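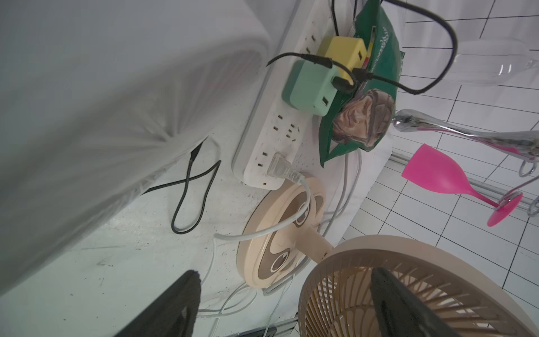 Yellow and green USB adapters plugged into a white power strip.

I caught Refilwe Hendricks on the phone between meetings, and she was eating toast, so forgive any gaps. She buys parts for Fluvstead, a small outfit making control boards for greenhouse heating, and I wanted to ask her what happens when a chip you've built everything around goes end of life.

"You get an email," she said. "If you're lucky! Ours went to a chap who'd left." By the time she saw it, the last order date was 19 days off and she had 100 of the things on the shelf.

So what do you do? She rang Zernetti, her usual distributor, and asked for 2,000. They could promise 500. "I took them before he'd finished the sentence," she told me, "and then I had to go and explain the bill upstairs."

I asked if she'd thought about redesigning the board straight away – I would have panicked and done just that. She laughed at me a bit. "Peninah Khaemba does our layouts and she'd already got two boards on the go. You can't just swap a part and hope. The new one had a different footprint, and the firmware wanted changing too."

They did redesign it in the end, and the bought-in stock kept the old board going meanwhile. These days she goes through the whole parts list every May with Peninah and marks anything that only one maker sells (I've pinched that idea for my own spreadsheet).

Her next call was waiting, so I asked what was top of the list this year. "Connectors," she said. "Don't get me started on connectors."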